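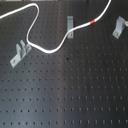

Can a machine do it yet? Cables, cords and other wriggly things

Readers of this page keep asking when they can stop doing the boring jobs themselves. I spent part of October pestering Bhavana Ramasamy, who fits out benches at Dreron and has watched plenty of arms fumble plenty of leads. The short version: keep your hands in good order for now.

Boxes and tins
Mostly yes. A stiff thing that stays the shape it was when you last looked is easy meat for a machine. If your chores consist entirely of moving tins from one shelf to another, you may put your feet up.

Running a cable through clips
Sometimes, on a good day. A cable bends somewhere else the moment you press it down here, and an arm that has just seated one end tends to be surprised by the other. Bhavana's best run was 40 tries without a dropped lead. The one after that managed 2. You can do it while talking on the phone, so do it yourself:

– Screw all your brackets down before you touch the cable. Moving one later means starting again.
– Lay the whole run out slack first and leave a loop at each bend. Pull it snug only when every clip is filled.
– Wrap a bit of bright tape round the cable where it ought to meet a particular clip. Red shows up well on white. It helps people and cameras equally, and costs next to nothing.
– If the lead has been coiled for months, hang it over a door overnight. It will sulk less.

Folding towels
Yes, if you own one towel and have the afternoon free. Samer Chidiac timed a demonstration at 90 seconds a flannel, and somebody had ironed the flannels first.

Wiping down a metal bench
A machine will wipe anything, including the parts that were clean. What it misses is the rusty smudge round a screw hole. Rub that with a dry nylon pad and a drop of light oil, then wipe the oil off again. Bench plates full of threaded holes also swallow swarf and crumbs, so vacuum before you use a cloth – a cloth just packs them in.

Finding the screw you dropped
No. Nor can I. Try a magnet in a sandwich bag, which you turn inside out once it has caught something.

Samer has been quoted 1,465 pounds for a secondhand arm and wants to know whether it would sort out the leads behind his telly. I've sent him a roll of red tape.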